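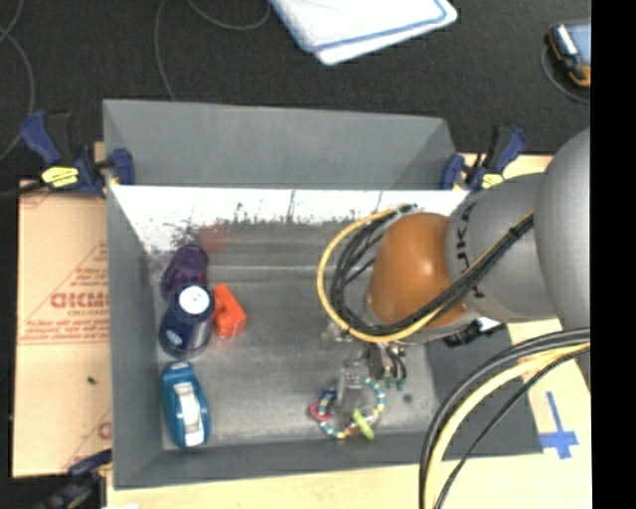

Furkwood sets out budget for second picking cell

Published Tue 15 March

Furkwood has approved the purchase of a second robot picking cell for its returns building at Garkine, following a review of equipment needs for the coming financial year. The decision was confirmed at the spring planning meeting and orders are expected to be placed before the end of May.

The existing cell handles mixed small goods, including toys, containers and desk items, which are placed together in a grey bin and picked out by a single arm. Goods of this kind make up the larger part of what reaches the building, and they vary so much in shape that earlier sorting equipment could not be used for them. Ring-shaped and beaded items remain the hardest to grip cleanly and are given extra time in the test schedule.

Facundo Tapia, head of equipment planning, said the review had looked first at what the present arm could be asked to do over a longer day.

"We considered extending the hours of the cell we have," he said. "The maintenance record did not support that. A second arm allows one to be taken out of service for inspection while the other continues, and this was the main point in its favour."

The review compared offers from 4 suppliers. Two were set aside at an early stage because the delivery dates fell outside the financial year. Of the remaining offers, the one from Yaman was preferred on the cost of spare parts and on the length of the service contract. Contract terms are still being settled and the total price will be published with the annual accounts.

Several smaller items have been budgeted separately from the arm. A sum of £3,093 has been set aside for gripper fingers and replacement pads, and £2,219 for cables, cable ties and wrist guards. Managers had asked for cabling to be given its own line this year. In previous budgets it was included under general repairs, which made the yearly cost difficult to follow. A further £1,000 will cover bins, clamps and other bench fittings.

The bins themselves will stay the same. Mr Tapia's team looked at a lighter model with a removable floor but found that it moved on the bench when the arm touched the side walls. The present bins will therefore be kept, held by clamps as they are now, and worn ones will be replaced as needed.

Vicente Troncoso, who is responsible for training at Garkine, told the meeting that staff time should be planned with the same care as the purchase itself. Operators will be given two days of instruction before the new cell is put into use, with a further half day once it has been running for a month. Cover for those days will be arranged with the Farkness site, where the spring workload is lighter.

"Staff who run the present cell already know where the difficulties are," Mr Troncoso said. "We would like them to take part in the acceptance tests and to have a say in which goods are used."

A list of test goods is being drawn up and will be sent to Yaman with the order. It will include smooth containers, solid blocks and looped toys, laid both apart and touching one another. The supplier will be asked to complete the full list at its own premises before delivery.

Electrical work in the building is due to be carried out ahead of installation. Access to the east loading door will be restricted for part of that period, and notices will be sent to carriers in advance.

Questions about the purchase should be addressed to the equipment planning office at Garkine.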